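Bon, fil sur l'événement d'été de Drivwood, parce que j'ai reçu la même question vingt fois en privé et que je préfère tout mettre au même endroit. Je joue depuis la première saison, je fais les quêtes tous les soirs, et j'ai quand même réussi à rater un palier, donc lisez bien 🧵

1/ L'événement s'appelle le Festival de Skondport et il est en ligne depuis la mise à jour de juillet 2024. Pour y accéder il faut avoir fini le prologue, c'est tout. Pas besoin d'avoir le pass, pas besoin d'être en guilde. On prend le bateau au ponton du sud et on débarque direct sur la place du marché.

2/ La monnaie de l'événement, c'est le jeton de corail. On en gagne avec les défis quotidiens, les coffres de la plage et les courses de barques. Les jetons ne se convertissent PAS en or à la fin, ils disparaissent. L'an dernier j'en avais gardé tout un tas « au cas où », pouf, plus rien. Dépensez-les !!

3/ Ce que tout le monde veut : la cape Khumalo. Elle est gratuite, elle coûte 350 jetons chez la marchande à côté de la fontaine. Elle change de couleur selon l'heure du jeu, bleu nuit quand il fait nuit, un orangé super joli au coucher du soleil. Franchement c'est la plus belle cape qu'ils aient faite et je pèse mes mots (j'ai un onglet complet de capes, je sais de quoi je parle).

4/ La lanterne de dos est à 200 jetons. Elle éclaire vraiment, donc dans les grottes c'est pratique. Par contre elle se superpose mal avec les grands sacs, on voit la poignée qui traverse le tissu. J'ai signalé le bug, on verra bien.

5/ La monture, alors là, attention. La tortue s'affiche à 300 jetons dans la boutique, mais il faut AUSSI avoir terminé la chaîne de quêtes du phare. Si vous cliquez sans l'avoir finie, le bouton reste gris et le jeu ne vous explique rien du tout. J'ai cru que mon compte était cassé, j'ai relancé trois fois.

6/ La chaîne du phare, justement. Elle commence chez la gardienne, en haut de l'escalier derrière l'auberge. Elle ne vous parle que la nuit (heure du jeu). Si elle répète sa phrase sur la brume, allez dormir au camp et revenez.

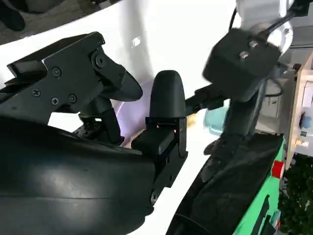
7/ L'étape qui bloque les gens, c'est celle des trois cloches. Il faut les sonner dans l'ordre de la chanson du marin à la taverne : port, colline, épave. Vous avez un chrono assez court entre les deux dernières, alors prenez le raccourci par la corniche et gardez votre planeur pour descendre. Sans planeur ça passe aussi, mais il faut sauter dans l'eau et nager comme un dingue.

8/ Petit détail qui m'a coûté une soirée : si quelqu'un de votre groupe sonne une cloche avant vous, ça remet la vôtre à zéro. Faites l'étape en solo, vraiment. Vous rejoindrez les copains après.

9/ Les courses de barques maintenant. Il y a deux circuits et celui de la crique Wiston rapporte beaucoup plus pour le temps passé. Prenez la barque légère, serrez à gauche au premier virage et ne touchez pas au turbo avant le tunnel. Mon meilleur score c'est 325 points, je suis assez fière, même si je sais que certains d'entre vous vont venir me narguer en réponse 😅

10/ Pour les coffres de la plage : ils réapparaissent à chaque remise à zéro quotidienne, toujours aux mêmes endroits. Il y en a un sous le filet de pêche que je n'avais jamais vu, c'est ma sœur qui l'a trouvé en regardant par-dessus mon épaule. Elle ne joue même pas.

11/ On me demande aussi si ça vaut le coup d'acheter le pack payant. À mon avis non. Il contient un skin de chapeau et des potions qu'on fabrique très bien soi-même. Gardez vos sous pour l'extension d'octobre si elle vous tente, moi elle me tente beaucoup trop.

12/ Si vous avez peu de temps : défis quotidiens d'abord, puis deux courses, puis les coffres s'il vous reste un quart d'heure. La cape en premier, la tortue ensuite, la lanterne si vous aimez les grottes.

13/ Ah et j'oubliais, le feu d'artifice du soir donne une émote gratuite. Il faut rester sur la jetée jusqu'au bout sans ouvrir la carte, sinon ça ne valide pas. Oui, je l'ai ouverte. Oui, à la toute fin.

14/ Si vous avez trouvé un coffre dans les ruines de l'est, dites-le-moi en réponse, je tourne en rond là-bas depuis hier et je complète le fil dès que j'ai l'info.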